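Section 4. Working a Shift with the Hand-Held Grippers
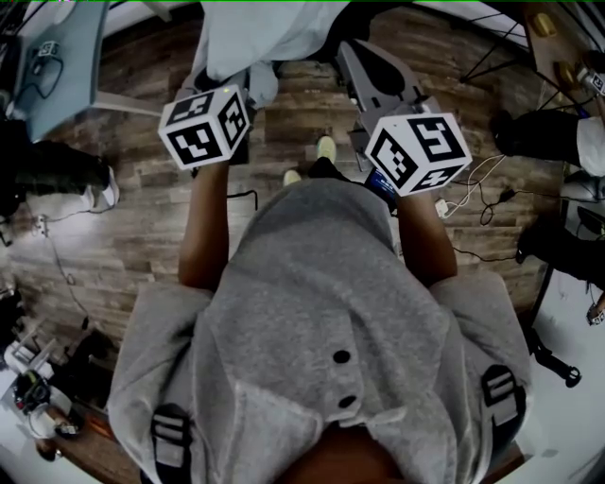
Do I have to use the grippers for my whole shift?
Most sites ask for part of a shift only. Check the rota your supervisor posts, and if your name is down for more than one session in a row, ask why before you put the straps on.

The Zellovby package was sold to our laundry and folding rooms as a way to take the dull work off people's hands. So far it has added a job. Someone has to show the machine how a garment is picked up, and that someone is you. This section covers how to do it without hurting yourself or the cables. Whether the folding line will ever pay back the hours is a question for management, and I have yet to see a straight answer to it.

4.1 Before you start

1. Clear a place to stand. Move chairs, stands and bags back far enough that you can take a full step in any direction.
2. Look at the floor. Thin cables are easy to miss once your arms are up and your eyes are on the cloth. Run them to one side of you.
3. Put the backpack on and close the buckles. Both straps should sit flat. A loose strap pulls on one shoulder, and you will feel it by lunch.
4. Push your sleeves up past the wrist.
5. Pick up one gripper in each hand. Check that the marker cubes on top are clean and firmly seated.

CAUTION: Do not write on the marker faces, tape over them or wipe them with solvent. A smudged pattern can spoil a whole session, and you will be the one asked to repeat it.

4.2 Running a session

6. Tell the people near you that you are starting. They may stay in the room, but they should keep clear of your elbows.
7. Take hold of the garment and work at your normal pace. The Fidska trainer will tell you to go slower. Slow work teaches the machine slow folding, and we have enough of that already.
8. If you drop something, leave it, finish the movement and start again from the table.
9. Say "stop" out loud before you put a gripper down. Wait for the person at the screen to answer.

NOTE: The recording shows your hands, and it can also show your shoes, your coworkers' legs and whatever is lying around on the floor. Keep badges, phones and paperwork out of the area. If you don't want to appear in a recording, you can say so, and the session waits until you have moved.

4.3 What happens to your regular work

Your usual quota does not go away by itself. Enter code 684 on your time sheet for every session, including set-up and the time spent waiting for someone to restart the software. In the first month most of us left the waiting out, and the numbers that went upstairs looked a good deal better than the days felt.

The vendor's brochure says staff will "move to higher-value tasks." Nothing in the Clarkeretti contract says what those tasks are. Until it does, treat your job description as unchanged and send any request that falls outside it to Reet Žukauskas, extension 1795, in writing.

4.4 Ending a session

10. Set both grippers on the desk with the cubes facing up — never on the floor.
11. Unbuckle the straps and take the backpack off one shoulder at a time.
12. Coil the cables loosely. Tight coils break them at the plug.
13. Report sore wrists or shoulders the same day on form 811, even if they seem minor.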